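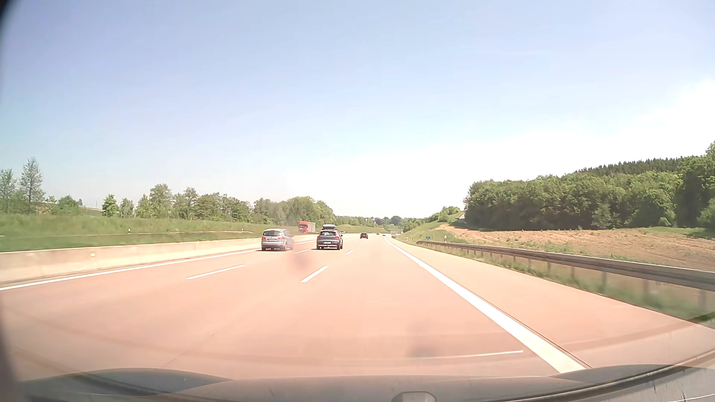
Clundia Windshield Sunshade, folding, two-piece

Let's get the promise on the box out of the way first. Clundia says this shade will keep your car "cool all day." It won't. No sheet of foil and foam will, and we've stocked enough of them to be tired of the claim. Park in full sun for an afternoon and the cabin gets hot with or without it. What a decent shade can do is keep direct sun off the steering wheel and the dash, and that's worth paying a little for.

We sell this one because it fits. Most shades come in one size that the maker calls universal, and then you find a hand's width of bare glass down each side. The Clundia comes as two overlapping panels, so you can slide them apart until they reach the pillars. The overlap sits behind the mirror. If you have a large sensor housing up there, measure before ordering. The cutout is 4 inches wide and there's no way to trim it cleanly - we tried, and the edge binding came loose.

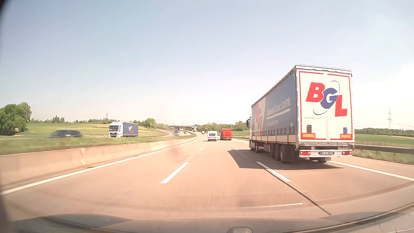
The maker also quotes a life of 2,000 folds. We have no idea how anyone arrived at that, and the paperwork that came with our stock doesn't say. Duygu Coşkun in our returns department has had a sample in her own hatchback since January and reports one creased corner and a storage strap that has gone slack. The strap was never much good. Use a rubber band.

Sizes and details

Height, both panels: 27 inches
Width, fully extended: 54 inches
Width, closed: 31 inches
Outer face: silver foil
Inner face: black polyester
Held in place by: your sun visors
Weight: 14 ounces

We use cookies to improve your visit. By continuing to browse you accept our cookie policy. Accept / Manage settings

The listing we were sent mentioned "UV-blocking nanolayer technology." We took that out. Erhan Kahraman, who buys our interior accessories, asked for a test report and got a color brochure. It's foil, and foil reflects light pretty well without a fancy name.
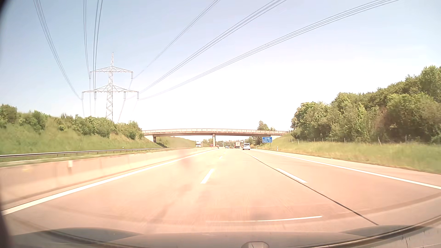 Should you pay extra for the Baysal version? It costs $20 more and adds a carrying case and suction cups. The case is nice enough. The cups left rings on the glass of both cars we tried, and they let go once the glass heated up, so you end up using the visors anyway. We carry it because people ask for it.

Not suitable for vans, motorhomes or any windshield taller than 30 inches. Returns accepted unused, in the original sleeve, to our Varnumside warehouse. Buyer pays return postage unless a panel arrives torn.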